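Hinges, latches and the case for clear boxes: Bohdana Shevchuk on storage

Interview by Solomiia Kravets
Thursday, October 30, 2025

Bohdana Shevchuk has specified storage containers for nine years, first for the parts rooms at Hutsuliak and now for Asbridge, where she fits out craft workshops and small repair benches. Her subject is the lidded box. She speaks about it the way other people speak about roofing.

Her first question to a client concerns the lid. "A loose lid gets put down somewhere, and then something gets put on top of it," she says. "With a hinged lid you only have to plan for the space behind the box." That space is often forgotten. A lid that folds all the way back takes up a second footprint on the table, and Shevchuk draws both footprints on her bench plans.

She prefers a latch on the front edge, facing the user. Side latches need clearance left and right, and on a packed shelf there is none.

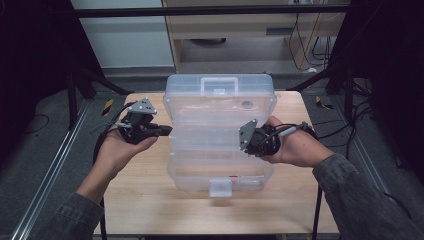
Reading time: 2 min

The handle is a matter of some dispute at Asbridge. Shevchuk likes one molded into the lid for light contents such as thread, cable ties or paper patterns. For anything heavy she rules it out. "All the load goes through the hinge and the latch. Carry it from underneath, with both hands."

Clear plastic is her default, with a slight frost where she can get it. Full transparency shows every scratch within a month or two, she says, and a frosted wall still lets you tell buttons from screws. Labels go on the short end that faces out of the shelf. She does not label lids, as they disappear once boxes are stacked.

Asked about failures, she goes straight to the hinge. Flimine, an upholstery shop she advised, had 99 boxes of one model on open racks beside a south window. Three split along the hinge line in the first summer. The shop moved the racks and the rest are still in service. "I would have blamed the users," she says. "It was the window – the plastic had gone stiff."

Her test for a new model is plain. She opens the lid fully, lays it flat on the table, closes it and works the latch, and repeats this for around two hours with breaks. Then she fills the box with dry rice and checks the seam for gaps.

She is now writing a sizing guide for Itero, a shared workshop where members bring their own boxes and none of them stack. The draft allows two heights and one footprint. "They will complain about the footprint," she says. "The shelves are already cut."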